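Walking to work, three months in

December 5, 2019
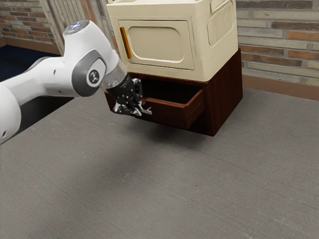

I gave up my bus pass in September. It was a money decision at first. The pass had gone up again and I live 2 miles from the office, and I was tired of standing at the Jollisham stop while two full buses went by.

The first week was bad. I wore the wrong shoes and got a blister on my left heel that took until the weekend to heal. I also left too late every morning because I was still thinking in bus time. Now I leave at ten past eight and I'm at my desk before 9 with time to change my socks. Yes, I keep socks in my desk.

I tried two routes. The one along the main road is shorter but you stop at every light and breathe exhaust the whole way. The other goes behind the school and along the canal, then comes out by the Hyun bakery. It adds a few minutes. I take the canal unless it's raining hard, when the path turns to mud by the second bridge.

My phone counts steps and I don't pay much attention to it, but I did look last night. One way is 3,836, if I don't stop for bread.

Mal-soon Yeo from the second floor walks part of the same way, and some mornings we end up together from the bridge on. We mostly talk about what we're having for dinner. She told me to get a proper rain jacket and quit using an umbrella on the canal, where the wind comes straight at you. I bought one from Unico in the sale. The hood is too big but it keeps the water out.

I haven't lost any weight, since people keep asking. I sleep better, and I eat more lunch.

Dark evenings are the part I don't like. There are no lamps between the bridges, so going home I've switched back to the main road until spring. I bought a clip-on light too, and the clip broke in the second week. If you know of one that stays on a coat pocket, leave a comment.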